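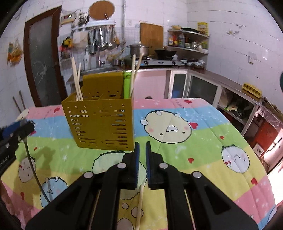
2021-12-01, kitchen table, Gronow

Chopstick holder and table cover, continued from the February notes.

Elīna wants the eating tools off the counter by the stove for good. The mustard-yellow holder with the slots in the sides is the one we are keeping. I looked at the closed crock from Kalldale again and ruled it out. It has no openings, so damp stays in the bottom, and the foot ends of wooden chopsticks go gray there first. The yellow one is plain perforated plastic and can be rinsed under the tap.

Points on the holder:

It is light for its height. With long chopsticks all leaning one way it wants to go over. Spread them between the sides. Vilém suggested a flat stone in the bottom. Tried that in February and it blocked the drainage, so no.

Thin tips can find their way through the slots and catch there. Chopsticks go in with the thick end down. Jurgita puts them in tips down and says it is cleaner for whoever sets the table. We did not settle this. For now thick end down, and wash hands before pulling any out.

The green handle with the little face on it stays in the same holder. I asked whether it should go in the drawer and was told no.

On the cover. The quilted one in pink, blue, green and yellow stripes is staying on the table for now. It is soft, and a chopstick laid on it does not roll off the way it does on bare wood – that was the main complaint with the old setup. Against it: the quilting holds crumbs in the stitch lines, and it should not go anywhere near a hot pot. Tarmo asked for a trivet. I have put one on the Trinance order with the dish brushes, order line 12.

Sorting. Lay the chopsticks on the cover in pairs and match by length first, then by color at the tip. Pale wood all looks the same under the kitchen light, so do this in daylight if possible. Roll each one with a fingertip. A bent one shows at once.

The light-blue sponge block is useful as a stop to push the ends against when comparing lengths. Keep it dry for this and use a different one for washing. Dzintra had been using the same sponge for both, and the wood picked up a soap smell.

Rough tips: 400 paper, 3 light strokes along the grain, wipe, then a little food-grade oil on a cloth. Do not oil the whole stick.

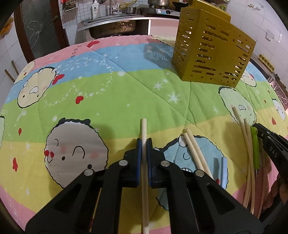
Odd ones without a partner go in the Stetetgate tin on the shelf and get used for stirring or for plant ties. Splintered ones are thrown out, no repairs.

Still open: washing instructions for the cover (ask Elīna, she bought it), and whether a second holder is worth it when there are guests. Tarmo to check the trivet size before the order goes out.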